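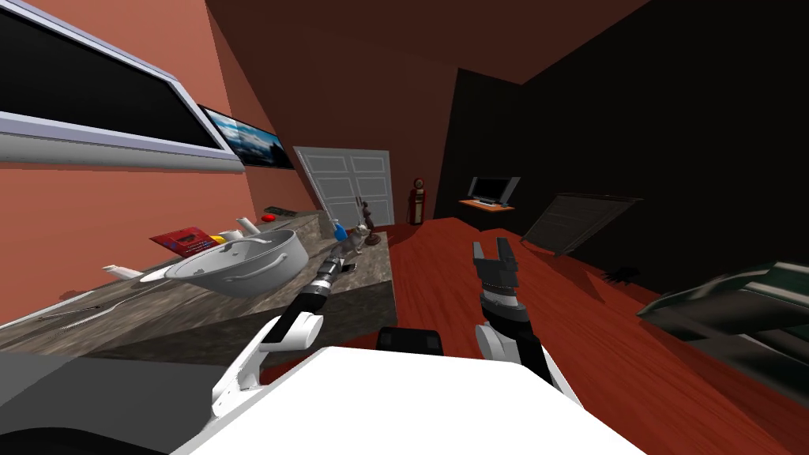

Salmon wall, wall screen, white door

Should I repaint a salmon pink room before listing the house?
Posted in Home & Garden > Paint and Walls

Unathi Tshabalala
We bought our place in Codstead from a couple who loved salmon. I don't mean for dinner. The kitchen is salmon, the den off it is salmon, and the inside of the hall closet is salmon, which tells me somebody had paint left over and a free afternoon. I've lived with it long enough to stop seeing it, the way you stop hearing a refrigerator.

Now we're planning to sell in the spring and the agent came through with a tablet and a face. She used the word "brave." She wants everything a color called Oat Something before she'll take listing pictures. My husband says buyers can picture their own paint and we should leave it alone. My husband also doesn't own a roller.

What I'd like to know:
Does pink actually cost you money when you sell, or is this a thing agents say?
If I do paint, will it cover in two coats or am I going to be chasing pink around the corners until December?
The old paint has a bit of shine to it. Do I have to sand the whole thing?

The doors and trim are white and in decent shape, so I'd leave those. The budget is small and the labor is me.

Bongani Jacobs
I painted rentals in Bitville for 18 years, so I've buried a lot of pink. Also a lot of what the tenants called burgundy.

Take the painting first. Pink is nowhere near as bad as red, but it has a nasty habit of glowing through pale beige in the late afternoon, when you've already put the ladder away. Use a stain-blocking primer and have the store tint it a light gray. One coat of that and two of your oat and you're finished. Skip the primer and you'll do four coats of oat, each one a little peachier than the name on the can.

On the shine: you don't need to sand it down to the plaster, just knock the gloss off. Wash it first with a degreaser, and go over it twice anywhere near the stove, where a wall can look perfectly clean and still shed primer like a sunburn. Then a quick pass with a fine sanding sponge, wipe the dust, let it dry. If the old stuff turns out to be oil based (rub it with a rag and some denatured alcohol, and if no color comes off it's probably oil) you want a bonding primer on it, and you'll want the windows open.

Take things off the walls. All of them, including whatever is a pain to take down. I've seen people cut in neatly around a mounted TV and feel clever about it, and then the next owner brings a smaller TV and there's a pink rectangle in the den like a chalk outline. Loosen the switch plates too. Put the screws in a cup and don't put the cup on the floor.

Buy a decent angled brush. The one from the checkout bin will leave hairs in the wall and you'll be looking at them the whole time you wait for an offer.

As for money, I can't tell you. I did the walls, someone else did the selling. But I never had an owner call to say they wished I'd left it pink.

fourie_hardware_fan
just use Fourie one coat. did my whole bathroom with it. says one coat on the can

Bongani Jacobs
It does say that on the can.

Cloto
I'm going to side with the husband, a bit, and I know how that's going to go over.

We sold a house with a mustard dining room. I was told by everyone, including a man delivering a couch, that it had to go. We left it, and the people who bought it asked what the color was so they could do the stairs. You only need one buyer, and there's no rule that she can't have odd taste.

What we did instead was get a quote from a painter and have the agent keep it handy for anybody who complained. Ours was under 2000 for the whole downstairs. It's easier to shrug at a wall once there's a price on it.

That said, I'd do the closet. A buyer who opens a closet and finds more of it is going to start wondering what's in the attic.

Unathi Tshabalala
Thanks, both. I did the rag test at 10 last night in my bathrobe and color came off, so latex, and a small win. I'm going with the gray primer. The agent gets her oat in the kitchen and den. My husband has been told he's in charge of the closet and has asked whether it's possible to just take the door off and call it a nook.

Is a 30 foot roll of the cheap plastic enough for the floor or do I need the canvas kind?

Bongani Jacobs
Canvas. You'll slip on the plastic, and so will the nook guy.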